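Unit 6: Early Release in Two-Arm Transfers
Introduction to Robot Cells, course handout
Reading before this unit: Unit 4 (gripper signals), Unit 5 (stop categories)

6.1 The fault

The Grastach bench passes a taped block from one arm to the other above a white table. The giving arm holds the block level. The receiving arm comes in with its gripper open, closes on the free end, and reports that it has a grip. The giving arm then opens and backs off.

In December the bench began dropping blocks during the transfer. Both arms finished their programs each time and reported success. No alarm was raised and no protective stop was triggered. The operator heard the block hit the table and pressed the stop button by hand.

We use this case because every part passed its own test. The motors were fine, the cables were fine, and the two controllers were talking to each other. The fault was in what one controller took the other's message to mean.

6.2 The sequence as programmed

1. Giver moves to the transfer point and holds.
2. Receiver moves to the approach point, gripper open.
3. Receiver moves in and closes.
4. Receiver sets GRIP_OK.
5. Giver reads GRIP_OK and opens.
6. Both arms retreat, giver first.

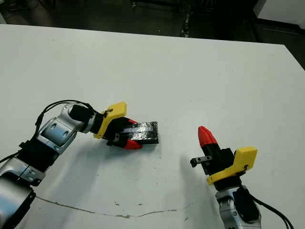

Look closely at steps 4 and 5. The program from Fatis set GRIP_OK when motor current in the receiving gripper rose above a threshold. Rising current means that the fingers are pushing against something. It does not say what they are pushing against, or how much of the finger is in contact.

There were three ways to get a rise in current without a usable grip:

Corner contact. One finger touches the end of the block before the other has reached it.
Tape contact. The fingers close on a fold or raised edge of tape and stall there for a moment.
Startup current. The motor draws a short peak when it begins to move, before it has touched anything.

The third one should have been filtered out. The filter was in the original program and was removed when the closing speed was changed. The change note says "tuning" and nothing else. Write better change notes than that.

6.3 What the log showed

Two runs were compared, each of 430 transfers. The first used the old closing speed and the second used the new one. The combined log held 3,772 entries, most of them routine state changes. Sort by signal name first and by time second, or you will spend the whole lab period scrolling.

In the failed transfers, GRIP_OK went high roughly 80 milliseconds after the close command. The fingers could not have reached the block in that time at either speed. In the good transfers the signal came later and stayed high. In several failed ones it went high, dropped, and went high again. The giver only looked for the first rising edge, so it had already started to open.

Plot finger position and motor current on the same time axis for Exercise 2. If you plot only the current, the two kinds of transfer look much alike.

6.4 Is a dropped block a safety matter?

The block is small, and the people who work near the bench sit at desks some way back from the table. The first incident form was filed as a quality problem and closed.

It was opened again for two reasons. Operators had got into the habit of reaching in to pick up the block while the arms were still retreating. Also, the same handshake was planned for a larger cell at Benjelloun, where the part is heavy and has sharp edges. A fault that costs a few minutes on one bench can crush a hand on another, with the same lines of code.

For the hazard sheet, list the drop and the reach-in as separate entries. They have different causes and need different measures. Fixing the handshake makes the drop less likely. It does nothing about a person whose hand is between two moving arms.

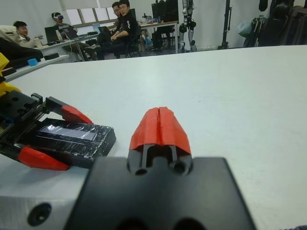
One student in last term's group objected that the handshake was a side issue, and that a light curtain in front of the table would have made the whole case go away. The objection is half right. A curtain deals with the reach-in, and Grenda did fit one. It leaves the drop where it was, and with a curtain in place every dropped block also means a stop and a restart. Give credit to both measures in your answer and say which entry each one belongs to.

6.5 The repair

Grenda rewrote the receiving side so that GRIP_OK needs all of the following:

current above threshold for a set hold time
finger position inside the window expected for the block
no movement of the fingers during the hold time

The giver now checks the signal again just before it opens. If the signal is missing, the giver keeps its grip, the receiver opens and backs out, and the cell waits for an operator. It does not retry on its own.

Exercises

1. Draw the timing of steps 3 to 5 for a good transfer and a failed one.
2. Plot current and position as described in 6.3. Mark the first rising edge of GRIP_OK.
3. Suppose the block is wrapped in a thicker layer of tape. Which of the three conditions in 6.5 has to be adjusted, and who should approve the change?
4. Fill in the hazard sheet for the reach-in. Use the severity scale from Unit 5.

Bring Exercises 1 and 2 to the lab. Exercises 3 and 4 are handed in with the unit report.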